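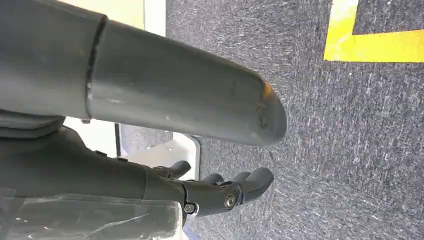

Slide 1. The hand at rest, with the second segment above it and the yellow floor tape behind.

Speaker notes, maintenance track, twenty-minute slot. Talk slowly. Ohemaa says I read my own notes like a hostage.

Open with the title: "Keeping One Hand Alive." Wait for the laugh. If it doesn't come, move on like a grown-up.

Who I am: Prodromos Papadakis, I look after the Ziken cell at Hinmont. One cell, two arms, hands with fingers. People hear that and picture a lab coat. I own a set of hex keys and a roll of yellow tape.

Point at the plastic. Clear cover over the forearm section. It's wrinkled because plastic wrinkles. We cover that part because the housing seam collects carpet fuzz, and carpet fuzz gets into everything. Yes, the cell stands on carpet. The carpet was here first and has more seniority than I do.

Point at the orange-tinted scuff near the tip of the segment. I get asked about it on every tour. It's a scuff. A scuff on the shell goes in the log with a date and then you leave it alone. A crack goes in the log and you stop the cell. Learn the difference with a fingernail: if the nail catches, stop.

Point at the bolt at the base of the long finger. This is the one that matters. If you remember a single thing from today, remember this bolt. (Pause. Do not say "bolt from the blue" again.)

Numbers, slowly. The morning check is 200 open-and-close cycles with nothing in the hand. Before we did that, we found out about a sticky knuckle by dropping things on the floor. At 1486 grips after the last service, the long finger began closing late. At that point I blamed the software, as is traditional. Ohemaa Quaye, who wrote the software, walked over with a driver and gave the bolt a quarter turn. The finger closed on time. I have been very polite to her since.

So now the bolt gets a paint-pen mark at each service. If the line on the head no longer meets the line on the housing, tighten and re-mark. Don't tighten "a bit extra for luck." We did luck in July and it cost us a finger housing and 441 dollars, shipping not included.

Next slide. Cards. 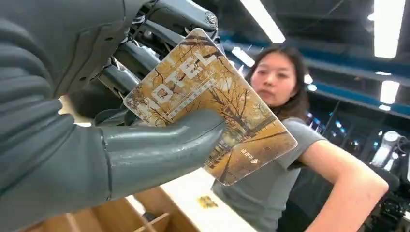

Thin, stiff, shiny things are the meanest test we have. A box forgives you. With a card, if the thumb side is a hair off, it pivots, and then you have a very expensive way of fanning yourself. The pass rule is simple: hold it, tilt it, let a person take a look, hand it over when they reach. If it slips at the tilt, clean the finger pad before you touch a single setting.

Cleaning, since somebody will ask. Damp lint-free cloth, plain water, air dry. The Nistor wipes leave a film. I'm sure they're lovely on a kitchen counter. After cleaning, run the short grip test, then the card again, same card each time. A new card tells you about the new card.

Skip if short on time: cable story. (It's long and I don't come out of it well.)

Calibration. Power up, leave the arms parked, wait for both to report ready. Both. The left one reports first and people get excited. Then home the fingers from the little one up, then the wrist. If a finger won't home, power down and check its joint for fuzz before you phone anyone. It is fuzz. I have phoned.

Spare parts: keep one finger, two pads and more small screws than you think is dignified. The small ones go into the carpet and are never seen again.

Last slide is the one-page checklist. Leave it up during questions. If someone asks when the cell will run without me, say "next quarter" and look at Ohemaa.

Related items
Finar Gripper Pads: What Wears First
A Short Guide to Floor Tape
Ziken Cell Service Log, Blank Template
Ohemaa Quaye: Late Fingers and How to Time Them
Parking Two Arms in a Small Room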